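**Þröstur Hauksdóttir** · thread on segmental retaining walls

1/ Third week of the Foltgate job. Dry-stacked block wall behind a row of townhouses, four feet exposed at the tallest point. Posting notes on drainage, as the plan set and the site disagree.

2/ Plan calls for 12 inches of clean stone behind the block. The soil on the uphill side is a silty clay that holds water well into summer. I widened the stone column to 18 and wrapped it in nonwoven fabric. Bergmann signed off by email.

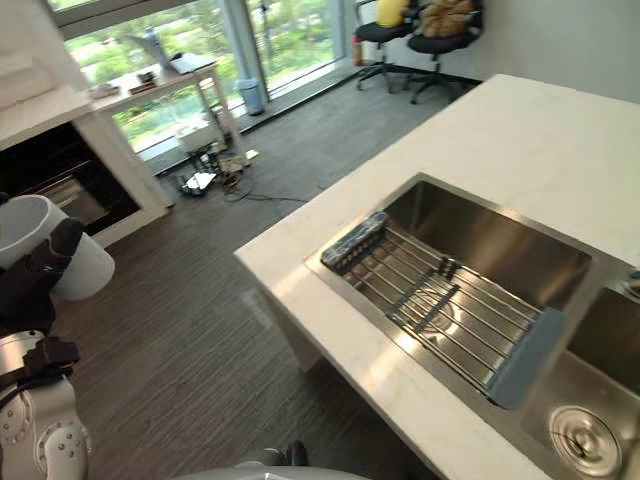

3/ Base trench: 6 inches of compacted crushed stone, two lifts. First course buried one full block. Checked level every block, front to back and side to side. An eighth of an inch off at the base is much more than that by course six.

4/ Total length is 263 feet with two inside corners and one step-down. The step-down is where walls like this usually move. I lap the base stone past the step by two feet and compact it separately with the small plate.

5/ Drain pipe is 4-inch perforated, holes down, on top of the base stone. Outlets every 30 feet through the face. The drawing shows one outlet at each end only. On a run this long I don't trust it. 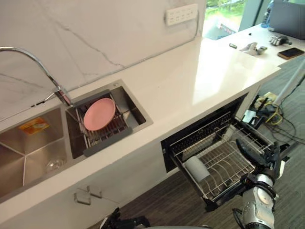
## Quantities and delivery

6/ 2644 blocks ordered from the Wernora yard, caps separate. Cut waste at the corners ran higher than I allowed. Reordered one pallet. Color lot matched, which I checked before it came off the truck.

7/ Stone came in wet and dirty on the first load. Fines stuck to everything. Rejected it. The second load was washed and drained properly in a bucket test. If the water in the bucket stays brown after two rinses, it isn't drainage stone, whatever the ticket says.

8/ Geogrid goes in every second course, strong direction perpendicular to the face. Crew rolled one length parallel to the wall and had it half covered. Pulled it. Lost some 15 minutes.
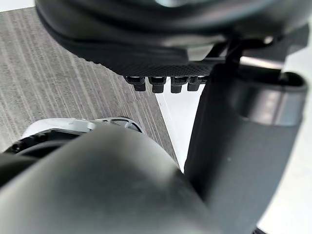 9/ Grid has to be tensioned before fill goes on. Stake the tail, pull out the slack, place fill from the face back toward the tail. No tracked equipment directly on the grid until there are 6 inches over it.

10/ Hand-operated compactor only within three feet of the face. The skid steer stays behind the line of paint. Lateral load from a machine will push a dry-stacked course out faster than a wet winter will.

11/ Someone asked about Cestimside. Same block, poured footing instead of crushed stone, built by another outfit. The footing cracked at the step and the wall followed it. I would not pour one for this height.

12/ Remaining: top two courses, cap adhesive, 8 inches of low-permeability soil over the stone, swale cut behind. Adhesive waits for dry block. Grading before November if the rental comes through.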